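Otik's Hollow season 3: does the lighthouse episode ruin it? (spoilers) 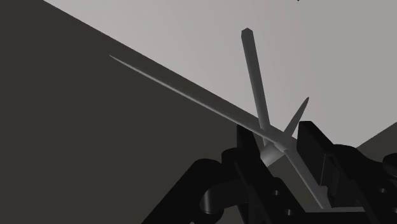
marshlamp
OK so I finally caught up, after putting it off since April when my sister told me something bad was coming. And I need to talk about the lighthouse. We spent two whole seasons being told that the Nurnell family locked the lamp room to keep the kids out. Then Hetby just walks up the stairs with a key she found in a coat?? I yelled at my TV. I love this show, I've seen the first season three times, but that felt so cheap to me. Am I missing something?

toastcrumb21
You're missing the coat. It's the same coat from the school fair episode in season 1, the green one with the torn pocket. She put it on by mistake and the housekeeper got really weird about it. So the key has been sitting there the whole time. I thought it was great!

marshlamp
Wait, the fair coat was green? I remember it as blue. I'll go back and check, but even if you're right, would it have killed them to have one line about it?

pell_mell
It's green. But I'm with marshlamp on this one. A coat that shows up for one minute two years ago isn't a setup, it's a wardrobe department reusing a coat. My husband watches with me and he asked me who the coat belonged to, and I had to say I had no idea.

toastcrumb21
It belonged to the aunt! The one who left for Mollah before the show starts. There's a photo of her wearing it on the piano. I will die on this hill — the writers knew.

quietbadger
Long time reader, first post in ages. I don't care much about the key either way. What bugged me was the letter. Hetby reads that it was sent to 500 families on the mainland, and then two episodes later the mayor says 3000. Which one is it? If the smaller number is right, then the boarding school plot makes sense. If the mayor is right, half the town should already know what happened at the lighthouse.

pell_mell
The mayor lies about everything, so I just assumed he was lying.

quietbadger
Sure, but why would he make it bigger? It makes him look worse.

marshlamp
Oh that's a good point, I didn't catch that at all. Maybe he wants people to panic and sell their houses? He did have that map with Nurnell's fields colored in.

dunelight
I think you're all being way too hard on a show for 12 year olds. My daughter and I cried at the end when the twins made up on the ferry, and neither of us thought about a coat.

pell_mell
It being for kids is no excuse. Kids notice this stuff more than we do. I was that kid, I kept a notebook.

dunelight
Fair enough, I didn't mean it as a dig. I just get tired of the list of complaints after every finale. The ferry scene was lovely and this thread hasn't mentioned it once.

marshlamp
The ferry scene was lovely! I cried too (and then got mad about the key again).

toastcrumb21
Back from my rewatch. Coat is green, pocket is torn, and the housekeeper says "that isn't yours to wear." Also the number on the lamp room door is 755, same as the aunt's room at the hotel in season 2. Explain that one, pell_mell.

pell_mell
OK the door number is a little creepy, I'll give you that. Still not sold on the coat.

quietbadger
Does anybody know if the Mollah episodes are streaming yet? I only have the first two seasons on disc.

dunelight
They went up November 5, 2025 where I am. You have to look under specials, they aren't listed with the regular season.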